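Print this page | E-mail this page
2 December 2025
By Matěj Sýkora
Last updated: 2 December

Climberg had its open house again and I finally made it, after saying I'd go every August and then forgetting. It's a long, low building behind the Trarkico lot, and if you follow the signs for Vondráček you'll end up at the wrong door like I did (a nice woman walked me all the way back).

I went for the big hall, really, but the part I keep telling people about is the cleaning and tidying room upstairs. Think kitchen table on a Saturday morning. Cloths, a sponge, steel scouring mesh, a clear plastic bin to put things in, newspaper spread out on one side. I stayed way longer than I'd planned!

The table covering got me first. It has a huge old-fashioned clock face printed on it, browns and creams, Roman numerals, and handwriting-style script over the rest. My grandmother had an oilcloth with roosters that she would have traded in a second for that one.

Then I got into a long talk with a man from Clorard about sponges. He's a cellulose guy – I'm a cheap-pack-from-the-corner-store guy – and we didn't settle it. He did talk me into keeping my steel mesh in its own jar, away from the cloths, so it stops snagging them. I've ruined three good dish towels that way, so fine, he wins that one. Newspaper under the messy stuff I already do. You just fold it all up and toss it.

Lunch was soup and a roll in the canteen, better than it needed to be. The line was long, and my ticket was number 113, so bring a book if you go. Parking is free but fills up early, and the stairs to the upper floor are steep – ask for the elevator, it's behind the coat racks.

The gift table by the exit only took cash, which I didn't have. I'd had my eye on a set of striped cloths, too. Next time I'm going straight upstairs and doing the big hall after lunch.
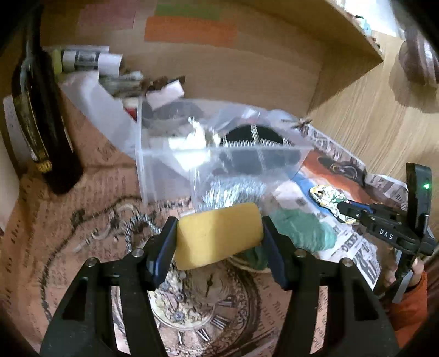
Yellow sponge over the clock-face table covering, with the clear bin and the newspaper.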